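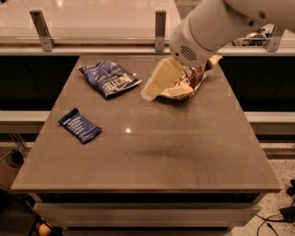
A blue bag of Kettle potato chips and a second snack bag on a tabletop.

Bornstead College
Entertainment Reporting, Unit 4 notes
The premiere item: clothes, credits and captions

Read these notes before the workshop. They cover the short fashion item that runs after a film premiere or an awards night, where the pictures come from, and what has to be checked before it goes up. Interviews and reviews are in Units 5 and 6.

1. What the item is

A premiere item is a short story built around one guest's appearance at one event. It usually runs between 150 and 300 words with four to eight pictures. The reader wants to know who it was, where they were, what they wore and who made it. After that comes the background: the film, the guest's part in it, other guests if they matter.

The first sentence should hold the name, the event and the outfit in general terms. Leave the designer for the second sentence unless the designer is the news. A guest wearing a label's last collection before it closes is news about the label, and then the label can go first.

Give the guest's age only if it has something to do with the story. Many sites put it in the first line out of habit. Our class style is to leave it out.

2. Where the information comes from

You will have three kinds of source on the night.

The tip sheet. The event publicist sends this out in the afternoon. It lists the guests expected, in arrival order, with the correct spelling of names and titles. Expected is the important word. A guest on the tip sheet may not come, and you can't write that someone attended on the strength of it.

The credit email. This comes from the stylist or from the label's press office, often while the guest is still on the carpet. It says who made the dress, shoes, jewelry and bag. Labels are quick to claim a main piece and slow to correct a mistake. In the workshop you will get a credit email from Moketti that names a gown, earrings and shoes. The shoes are by someone else. Find out from the second email before you file.

The agency pictures. They come in batches with captions already attached. Captions are written fast and copied from the tip sheet, so a wrong name in one place tends to turn up in the other. Two sources that share a mistake count as one source.

3. Describing clothes

Use the plain word first. Dress, suit, coat, skirt, shirt. Add the color, then the cut, then the fabric if you know it. Satin and silk are not the same thing: satin is a weave and silk is a fiber. If the credit email says silk satin, you can say silk satin. If you are working from pictures alone, say it had a shine, or leave the fabric out.

Colors change under flash. A navy suit can look black and a pale pink can look white. Compare pictures from two photographers before you name a color, and go by the label's own word if they differ. 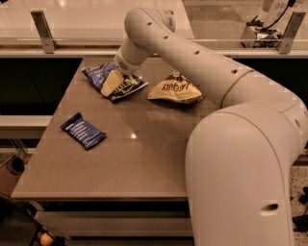 Avoid the stock verbs. In the archive exercise last term the class went through 1,161 premiere items and marked every verb used for wearing something. Stunned, dazzled, rocked and donned came up again and again. Wore is shorter than most of them and doesn't age. You can use chose or changed into when that is what took place.

Don't describe the body. Describe the clothes. If a sentence would still make sense with the outfit removed from it, cut the sentence. The same goes for guesses about weight, pregnancy, surgery or mood. A guest who isn't smiling in one picture may have been smiling a second later.

4. Captions

Every picture needs its own caption. Present tense for the first sentence, past tense for background after it. Name people left to right when there is more than one. Say what event it was even if the headline has said so already, as pictures get shared on their own.

Keep the credit exactly as the agency supplies it. Sendex, whose feed we use in the workshop, asks for photographer name, slash, agency name. Do not shorten it and do not move it to the foot of the page. A picture with a missing credit is billed at the higher rate by most agencies, and the desk will hear of it.

Cropping is allowed for layout. Cropping someone out so that a guest looks alone is a change to what the picture says, and you need to ask the editor first.

5. Rights and cost

A subscription covers a set number of pictures each month. In our worked budget the small site has a limit of 1,000 pictures a month and pays for each one beyond it. A single gallery from an awards night can use 60. Work out how many items you expect in a busy month such as December, when the end-of-year releases have their premieres, before you agree to a gallery for every event.

Pictures posted by the guest on a personal account are not free to use. Embedding the post may be allowed by the platform. Saving the picture and uploading it is a different act and needs permission in writing.

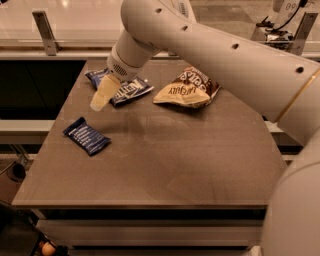

What do you do if the label and the stylist give different credits?

Ask both of them again by email, and run the item with the garment described but no maker named until one of them corrects it. You can add the credit afterward with a note of the time.

6. Corrections

Fix the text, then add a line at the foot saying what was wrong. Fix the caption and the picture's alt text as well, and check whether the headline repeats the error. If the story went out in a newsletter, the correction goes in the next one. Harb, the monthly we use for the print comparison, prints its fashion corrections on the letters page, and there are 18 of them in the course pack. Most concern jewelry credits. Read them for the wording, which is short and does not argue.

7. Assignment

Write one premiere item of 250 words with four captions, using the pack for the Moketti gown. Add a source log showing where each fact came from. The item, captions and log together must not go over 2,000 words. Due 20th May. Late work loses a grade for each day.

Reading: course pack, sections 3 and 4. Section 5 is optional for now but will be needed for Unit 6.

Comments (4)

rowan_t
Does the source log count the tip sheet as a source for spelling? Mine has two versions of the same surname.

course staff
Log both versions and say which one you used and how you checked it. The tip sheet is fine for spelling if something else agrees with it that wasn't copied from it.

inkwell77
I took this unit a while back and the part on fabrics saved me at my first desk job. We had a silk satin correction in my second week (not my story, luckily).

maple_desk
The link to section 4 of the pack opens section 3 for me. Same on my phone.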